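Section 4: Setting up the dish rack and loading your plates

Okay, you've got the shelf brackets up (if you haven't, go back to section 3, I'll wait) and now we get to the part I like best. I've put together more of these Prutico racks than I care to admit, and I wrote this section because the leaflet in the box is tiny and mostly drawings. Everything below is how I do it at home and how I've shown other people to do it.

What you need

The wire rack
The drip mat, if you bought the Cloltetti set (the plain Prutico box doesn't come with one)
A soft cloth
Your plates

Unpacking

1. Cut the tape along the top of the box and lift the rack out by the rim. Please don't pull on the wavy dividers! They're the thinnest wire on the whole thing and they bend easier than you'd think.

2. Take off the 4 plastic corner caps that hold it still in shipping and toss them.

3. Run the cloth along all the rods. There's usually a bit of oily film on a new one, and a drop of dish soap takes care of it.

4. Rinse and dry it once before you put anything in it.

Note: the part number on the tag is 469. If yours says something else you may have the older Golob rack, where the dividers clip on separately. The steps are mostly the same, but do step 6 before step 5.

Placing the rack

5. Set it down on a flat surface and press on each corner in turn. If it rocks, give the low corner a gentle push down with your palm and try again. Mine needed two tries.

6. Check the dividers. The tops of the waves should all be at the same height. If one is leaning, ease it back with your fingers – no pliers, they scratch the finish and then it rusts right there.

7. Turn the rack whichever way suits you. I know the drawing shows it square to the edge of the counter, but I like mine at an angle. I'm right-handed and I like to get at the plates from the side (Wenjie Han, who checked these steps for me, thinks this is a terrible waste of counter space, and we've agreed to disagree).

Caution: keep it away from the stove. The little rubber feet go soft and leave marks, and I have the marks to prove it.

Loading plates

8. Start at one end and work across. Stand the first plate on its edge against the end of the rack, then put the next one right up next to it, and keep going. All the faces should point the same way.

9. Hold each plate by the rim and lower it straight down. If you come in at a slant you'll clip the plate before it, and that's how chips happen.

10. Keep plates of the same size together. Mixed sizes do fit, but the little ones slide down behind the big ones and you'll be fishing for them.

11. Leave the plates you haven't gotten to yet flat on the table next to the rack, with some elbow room. A low stack is fine. 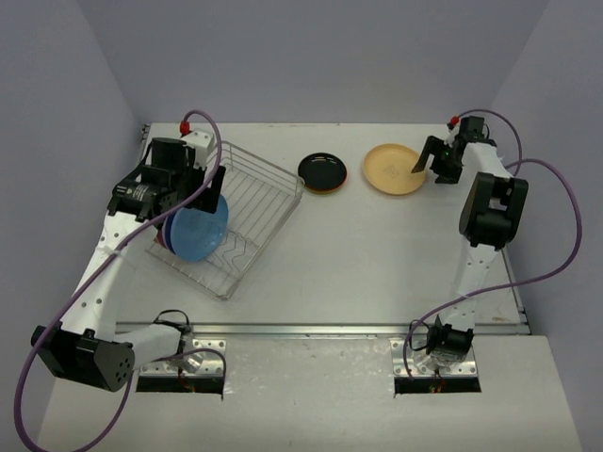

Fig. 4. Plates standing on edge at the left of the rack, light blue one in front, with the black and yellow plates lying flat on the table.

12. Once the first end is filled, move on to the open half. Go easy on the weight, though. I stop when I get close to 600 grams on any one divider, and heavy stoneware gets there fast!

Note: if you're air drying, skip a gap between plates. For plain storage you can nest them as close as you like.

Unloading

13. Take them out in the opposite order, last one in comes out first. Pulling one from the middle works too, but keep your other hand on its neighbors.

Cleaning the rack

Once a month or so I take everything out and wash the rack in the sink with an old toothbrush for the spots where the wires cross. Dry it well. The Ustus descaling tablets are good for hard water spots, just don't leave the rack soaking overnight like I did in March.

If a rubber foot falls off, the spares are in the small bag taped under the lid of the box. Fitting them is in section 5.

Last updated 6/1/19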